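Flornurlow Forums > Arms, Hands and End Effectors > Fingertips: is the ribbed pad worth it?
12 replies, started May 2020

moncrieff_shed wrote:
Trying to decide between the stock pads and the ribbed ones for a pair of hand-held grippers. The job is fruit, sorting and moving it between plates, and I've got two weeks before Areti wants a recommendation in writing. My budget is whatever is left after the camera mounts, so small. Has anyone run the blue pads on anything softer than a tennis ball?

torque_and_feeling wrote:
Ran them on mandarins and stone fruit for most of October. Textured pads hold better on anything with a peel. On anything with a skin (tomatoes, grapes) you are basically giving it a massage until it bursts. I went back to plain silicone from Sundo and have been smug about it ever since.

Higinio H. wrote:
Torque, you went back to silicone because you left yours on the dashboard and the glue let go. I was there.

Our setup is the textured blue pad both sides, one gripper per hand. Big oranges are easy. Small round stuff is where it gets political, as you have to come in at an angle and the wide lens makes everything near the rim look further off than it is.
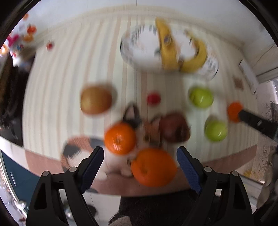

Small mandarin at the tip of the other gripper, far right. The big orange is next to mine.

areti_r wrote:
So the lens is the problem and you're buying pads. Good to know where the money's going.

Higinio H. wrote:
The lens is a problem. The pads are also a problem. I contain multitudes and a parts list.

binta_b wrote:
I'd test on a mixed layout before spending anything. If you only practise on oranges you'll choose a gripper that's brilliant at oranges. Ours is the kitchen counter, two sizes of citrus, apples, bananas, a couple of cherry tomatoes to keep everyone humble. Stripy tablecloth with a cat printed on it, which also tells you fairly quickly whether your colour segmentation is any good.

Bananas first, if you want my order. They're long, so you learn straight away if your jaw opening is silly. Cherry tomatoes last, when you've stopped caring.

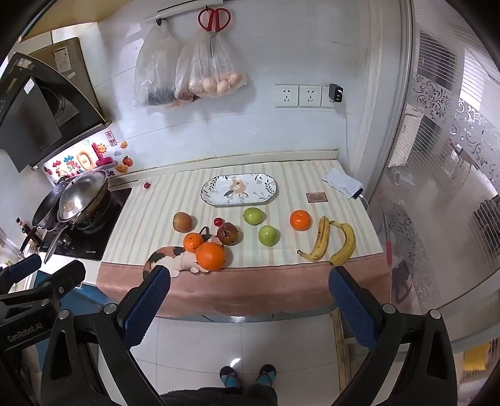
Re: jaw opening, and the mango question

apostolos_b wrote:
Disagree with Binta on order. Start with the worst item. For us that's the mango, which is oval and heavy at one end, so a parallel grip across the middle looks fine right up until you lift and it swings. I want to know that in the first 2 minutes, before I've got attached to the hardware.

binta_b wrote:
And then you spend the afternoon on one mango. I've seen your log. There were 58 attempts on it.

apostolos_b wrote:
Fifty-eight good ones.

moncrieff_shed wrote:
What are you lining up on, the long axis or across? With a pile there's not much room for either.

Higinio H. wrote:
Along it, if the bowl lets me. Get the mango sitting between the pads before you close on anything, and watch your right pad doesn't foul the orange behind. The linkage arms are chunkier than you'd think from the side.
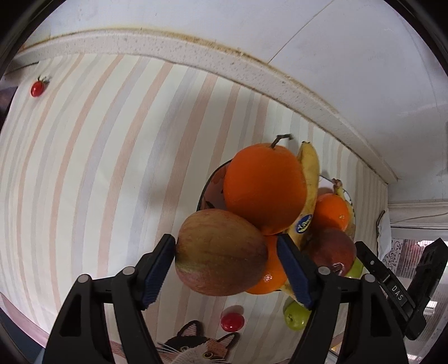 Mango between the pads. The right one is over the second orange from this angle.

torque_and_feeling wrote:
That right pad is going to pick up the orange and you know it.

Higinio H. wrote:
Then I'll have an orange.

getsemani_f wrote:
Late night reader, first post. I tried the Ferus pads on the same sort of job and the ribs filled up with pulp by the third tray. They scrub out with a toothbrush and dish soap but the grip was never quite the same colour or the same grip. If you go ribbed, buy a spare set with the first order. Shipping on one pair cost me more than the pair.

areti_r wrote:
Finally, a number I can put in a spreadsheet. What was the shipping?

getsemani_f wrote:
I'd rather not say, my partner reads this forum.

moncrieff_shed wrote:
Right. Ribbed on one gripper, plain silicone on the other, same fruit, Binta's order in the morning and Apostolos's after lunch. I'll post the results when I've eaten them.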